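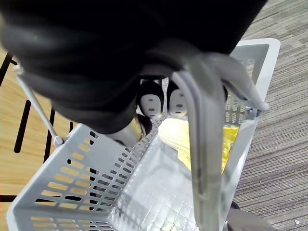
Basket handle, light grey plastic

Help & Guides > Small Shops > Getting Started

Section 2: Setting up your shop for opening day

I've set up a fair few little grocers with the Millum till, and I still do it in the same order every time, so that's the order you're getting! Set aside a whole morning. Wednesday suits most people, as the Monday orders are away by then.

1. Take the till out of its box and stand it on the counter with the drawer facing you. Leave a hand's width behind it for the cables.

2. Plug in the scales first, then the till. Wait for the green light to stop blinking — mine takes ages, so I put the kettle on.

3. Press Menu and hold it until the word SETUP comes up. Type in your shop name. It only takes 17 letters, spaces included, so "Jekdale Fruit and Veg" will need a trim.
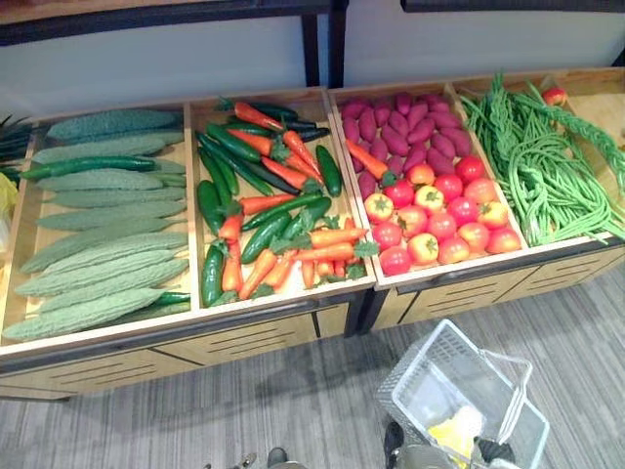 4. Next come the price codes. You get 40 quick keys, and I'd fill the top row with whatever you sell by weight (potatoes, onions, loose carrots) and leave the rest for later. Press Save after each one. If you don't, the key goes blank when you move on, and you'll be cross.

Note: Kusum Thakur at the Tveit branch keeps her codes on a card taped inside the drawer lid. I've pinched the idea and I love it.

5. Zero the scales with the pan on and nothing in it. Then weigh something you know, like a bag of sugar.

CAUTION: Don't move the scales while they're switched on. If they do get a knock, switch off, count to ten and do step 5 again.
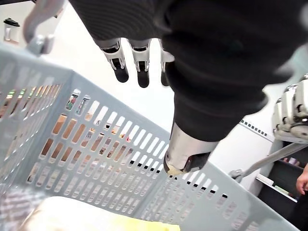 6. Load the receipt roll with the loose end coming up from underneath. Close the lid until it clicks, then press Feed. If the paper comes out blank, it's in upside down (I still do this, after 11 years).

7. Ring up a pretend sale, print the receipt and cancel it with Void. Check the date while you're there — tills that have sat in a stockroom often think it's still April.

Note: If you have the older Moser drawer, the key has to be turned to the second notch before Void will work. See Section 5 for cashing up.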